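Breldale – Bandeja de fijación BD-53 para manipulación de procesadores
Ref. 53-7 | Células con brazo robótico y pinza de dos dedos

Descripción
Bandeja portapiezas de color gris claro para presentar procesadores y otros componentes a una pinza robótica. Se suministra sin tornillería de anclaje.

Condiciones de uso
La bandeja no es un componente de seguridad. La evaluación de riesgos corresponde al integrador de la célula y debe abarcar robot, pinza, útil y pieza, conforme a ISO 12100 e ISO 10218-2. El cambio de pinza o de dedos obliga a revisarla.
El alojamiento del procesador tiene paredes bajas. La aproximación final se programa a velocidad reducida – nunca en trayectoria interpolada desde la posición de reposo – y con límite de fuerza activo.

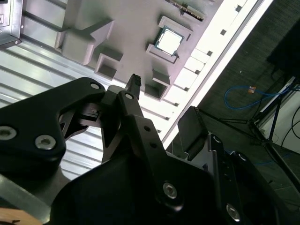 Wanigasekara pregunta en la sección de consultas si basta con el límite de fuerza de la propia pinza o hay que declarar también el del brazo. Respuesta de Breldale: se declaran ambos, y la validación se hace con los dos activos.

Protección ESD
Manipulación dentro de zona EPA según IEC 61340-5-1. Comprobar la continuidad a tierra de la bandeja y de los dedos antes de cada turno.

Mantenimiento
Inspección visual de los alojamientos cada 1,000 ciclos. Reapriete de anclajes cada 9 semanas. Una bandeja con paredes deformadas se retira; no se admite reparación con adhesivo.

Documentación
Ficha técnica, revisión 7, del 25 de mayo. Distribución: Pranport.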